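Derkus – Kaffeenotizen als Textdateien

Hallo und schön, dass du hergefunden hast! Derkus ist meine kleine Sammlung von Brühnotizen, und dieses README ist der Zettel, der obendrauf liegt. Ich trinke zu viel Filterkaffee und schreibe zu viel auf, irgendwann im Mai lag dann alles in einem Ordner und wollte sortiert werden.

Was drin ist

152 Notizen, jede in einer eigenen Textdatei, dazu eine Tabelle mit allen Werten nebeneinander. Pro Notiz gibt es die Bohne, den Mahlgrad, die Wassermenge, die Brühzeit und ein Feld namens „geschmack“, in dem ich mich manchmal ziemlich gehen lasse (sorry für „nasser Karton, aber freundlich“). Die längsten Einträge haben bis zu 4.000 Zeichen, da war ich wohl schon beim zweiten Becher.

Die Wassermenge steht immer in Millilitern. Meistens sind es 400, weil meine Kanne so groß ist. Den Mahlgrad gebe ich in Klicks an, und die gelten nur für meine Mühle! Bitte nicht eins zu eins übernehmen, sonst schmeckt es bitter und ich bin schuld.

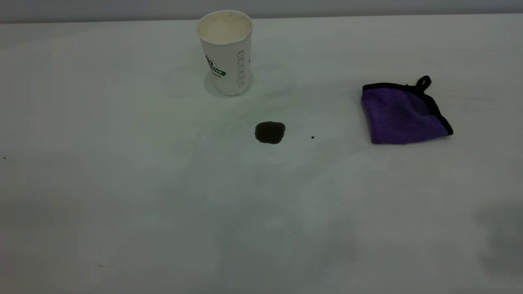
Weißer Pappbecher auf weißem Tisch.

Zum Trinkgefäß gibt es übrigens ein eigenes Feld, „gefaess“. Das habe ich erst spät eingeführt, in den alten Notizen ist es leer. Ich bilde mir ein, dass Kaffee aus Pappe flacher schmeckt als aus Keramik, beweisen kann ich das mit meinen Daten aber nicht. Wer Lust hat, das mal ordentlich auszuwerten: sehr gerne, ich bin gespannt!

Dateien

notizen/ – die Textdateien, fortlaufend nummeriert
werte.csv – die Tabelle, Trennzeichen Semikolon, Komma als Dezimalzeichen
vorow.py – das Skript, das aus den Notizen die Tabelle baut

Vorow ist nicht schön, aber es läuft. Du brauchst nur Python, keine weiteren Pakete. Einfach im Hauptordner starten, dann wird werte.csv neu geschrieben (und die alte überschrieben, also vorher sichern, wenn du darin herumgemalt hast).

Bekannte Macken

Bei 2 Notizen fehlt die Brühzeit, da hatte ich die Uhr vergessen. Umlaute sind in UTF-8 gespeichert, manche Tabellenprogramme machen beim Öffnen trotzdem Salat daraus. Und die Röstereien habe ich nicht immer gleich geschrieben, mal mit Ort, mal ohne.

Mitmachen

Eigene Notizen nehme ich gern auf, am liebsten im selben Format wie meine. Leere Felder bitte leer lassen und nicht mit Strichen füllen, daran verschluckt sich das Skript.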